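Laundry Day on the Spotted Sheet: A Gallery
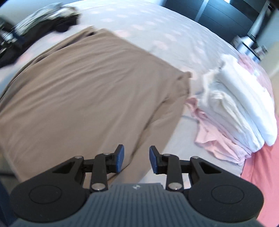

The brown one, spread out and not yet persuaded. White things, already folded, on the right.

Every household has one flat surface where clean clothes go to be dealt with. Ours is the bed. We own a perfectly good table, but the table is where the mail lives, and the mail was here first.

What follows is a small gallery with notes, mostly about the brown garment and its neighbors, because I have spent more time with them this spring than with most of my relatives. There is only the one picture. The notes have grown to fill the space a second one would have taken, and then kept going.

The brown one
Taupe, if you are selling it. Brown, if you are folding it. It is plain all over, so there is no stripe or seam pattern to line things up by, and it takes a wrinkle the way some people take offense. The long soft ones running corner to corner are the usual kind. I smooth them with the flat of my hand, working from the middle out, and they move about an inch and settle down again.

The long narrow bit
There is always a part of a garment that has folded itself before you arrive, and done it badly. On this one it is the long strip coming down from the right-hand corner, with the deep crease beside it. My method is to pull the strip out straight, lay it flat, look at it, and then fold it back more or less where it was. The second fold is mine, so it counts.

The corners
Two of them, both crumpled, one with a little tab of cloth sticking up at the tip. Corners are where I lose patience. A folding guide I picked up at the Surkbridge library sale (3 for a dollar, the other two were about soup) says to "seat the corners first and the body will follow." I have seated the corners. The body has its own plans.

The sheet
Pale gray, going on white, with faint pink spots. It came from Lurcombe, the bedding place in Fletstead with the permanent closing-down sale, and it was on the bottom shelf for a reason I have chosen not to look into. I like it. The spots are soft enough around the edges that you stop noticing them after a week, and a guest once asked whether they were meant to be there. They are. I still have the receipt.

It makes a decent work surface, as it happens. A dark sheet hides a dark sock for days, and I have found them in September that went missing in the heat. On the pale one everything shows up, including the lint, but you can't have it all for what I paid.

The black pile
Upper left, and best left there. Black things on the bottom, grayish green and whitish things on top, in the order they landed. I fold light to dark, on the theory that it is good to start with something cheerful, and so the black pile waits. It has a lot of black in it. There was a stretch a few years ago when I bought everything in black so it would match, and it does match, in the sense that I can't tell any of it apart before breakfast.

The white stack
My best work. I would like it noted that these are folded. I would also like to be buried with them, or at least to have them put in the drawer without anyone pulling one from the middle. People who take from the middle of a stack know what they are doing.

The pink
There's some pink clothing on the bed as well, waiting its turn next to the brown. I have no complaints about it. Pink things in this house fold easily and keep to themselves, and I wish they would have a word with the others.

How long it takes
One full load, start to drawer, takes me 40 minutes. The book says 6. I assume the author was folding napkins. I have tried a timer and it only made me fast and angry, and the shirts looked like they had been packed by someone leaving in the night. These days I put the radio on and finish when I finish – usually partway through the farm prices.

A word on folding boards
Several of you wrote in after the last gallery (the linen closet, which I still consider unfinished) to recommend the Hodžić board, the hinged kind you flap at the shirt. I did borrow one for a weekend. It is a fine thing for shirts and it has no opinion at all about anything longer than its own flaps, so the brown one hung over on every side like a tablecloth. I gave it back with thanks and a folded shirt on top, to show willing.

Where it all goes
White stack to the top drawer. Pink to the second. Black to the shelf in the closet, where it will slide over sideways by the weekend. The brown one gets folded in thirds and then in half, and goes on the chair, because I will be wearing it tomorrow anyway.

Page updated 27/05/2020. Item 119 in the household galleries. The next one is the drawer under the oven, if I can get it open.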